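Bras de tri dans un atelier partagé : doigts trop raides ou pince trop forte ?
Forum > Robotique maison > Projets en cours

midura_kest
Posté le 6/24/20
Salut tout le monde ! Je reviens avec notre projet de bras trieur, celui qu'on monte à l'atelier de Canach avec Kuldeep (kpandey ici). Pour ceux qui prennent le train en marche : deux bras, deux pinces, et le but c'est de prendre des trucs posés sur une table pour les ranger dans des bacs transparents. Le nom de code c'est Midura, ne me demandez pas pourquoi, c'était déjà écrit sur le classeur quand je suis arrivé.
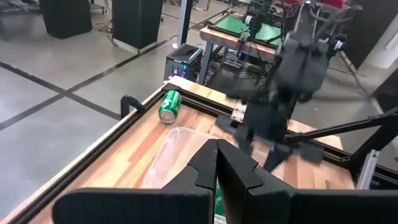 Le bras gauche vu depuis son poignet, puis les bacs sous la pince. 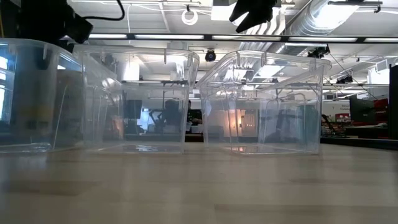 Donc mon souci. Les canettes et les boîtes rigides, ça passe presque toujours. Par contre dès que je veux attraper un bac par le bord, les doigts glissent ou alors ils serrent tellement que le plastique se déforme et ressort d'un coup. J'ai imprimé les doigts avec des crans à l'intérieur en me disant que ça accrocherait mieux, et je commence à avoir un gros doute. J'ai mis la limite de courant à 800 mA sur les servos de pince, j'ai essayé 600 aussi et là ça lâche dès que le bras accélère. Vous feriez quoi ? Je change les doigts ou je continue à jouer sur la limite ?

meenakshi_c
Les doigts, sans hésiter. Des crans durs contre un bord de plastique lisse, tu as deux ou trois points de contact et c'est tout. Colle une bande de silicone dessus, même moche, et refais tes essais avant de toucher au reste.

tarun.n
Pas d'accord avec Meenakshi (pour changer). La silicone va masquer le problème pendant une semaine et après elle va se décoller, j'ai donné. Pour moi ton souci c'est la commande : tu fermes en position et tu laisses la limite de courant faire le boulot toute seule. Ferme vite jusqu'au contact, puis passe en effort constant. À mon avis tu peux garder tes doigts tels quels.

Et question bête, tes bacs, tu détectes leur bord comment ? Chez moi le transparent c'était l'enfer, la caméra voyait la table à travers et pas le bac.

midura_kest
@tarun.n ah ben justement, pas si bête ta question... Pour l'instant je ne détecte rien du tout, les positions des bacs sont enregistrées en dur et je les remets contre des repères au crayon. Oui je sais, je sais. J'ai tenté un contour tout simple sur l'image de la caméra de poignet, le logiciel me trouvait les veines du bois et me les annonçait toutes fières comme des bords de bac.

kpandey
Je complète pour Kęstutis qui oublie toujours la moitié : on a fait une série de 32 prises hier soir avec le même bac, et les ratés sont presque tous du même côté. Donc moi je pense que c'est ni les doigts ni le courant, c'est le poignet qui arrive de travers. Je le dis depuis avril !

midura_kest
Depuis avril tu dis surtout qu'il faut tout démonter :)
Mais bon, le coup du même côté, c'est vrai, je ne l'explique pas.

savita_p
Coucou, je passe en voisine. J'ai vu la table en vrai et je voulais parler de la lumière, parce que les tubes au plafond font des reflets partout sur les parois des bacs. Avant de vous lancer dans un réseau de neurones, un morceau de ruban mat sur le rebord et vous avez un bord bien net à chercher. Ça coûte trois fois rien et ça s'enlève.

tarun.n
Bof le ruban. Si demain il prend un autre bac il faut recommencer, autant apprendre au système à voir du transparent tout de suite.

savita_p
Oui mais demain c'est demain. Là il n'arrive pas à prendre le premier !

meenakshi_c
+1 Savita. Et pour kpandey : si c'est toujours le même côté, vérifiez le jeu dans la dernière articulation, bras tendu, à la main, alimentation allumée. Sur le mien c'était une vis du palonnier qui se desserrait tranquillement, j'ai perdu un mois à retoucher le logiciel pour rien.

lutin_mecano
Je lis ça avec intérêt. Vous enregistrez vos essais ? Parce que régler une pince à l'œil c'est sympa cinq minutes.

midura_kest
Oui oui, tout est enregistré, 1 159 essais depuis le début, pinces gauche et droite mélangées (c'était une bêtise, je les sépare maintenant). Je peux mettre le tableau en ligne si ça intéresse quelqu'un, il faut juste que je nettoie les commentaires de Kuldeep dans la dernière colonne.

kpandey
Ils sont très bien mes commentaires.

midura_kest
Bon, j'ai regardé la vis. Meenakshi, je te dois un café - elle tournait au doigt ! Frein filet dessus, je laisse sécher et je relance une série sans rien changer d'autre. Ensuite le ruban de Savita, et l'effort constant de Tarun si ça glisse encore. Je garde les crans pour le moment, j'ai passé trop de temps à les dessiner.

tarun.n
Mets quand même la courbe de courant au moment du contact quand tu auras relancé, je parie toujours sur la commande.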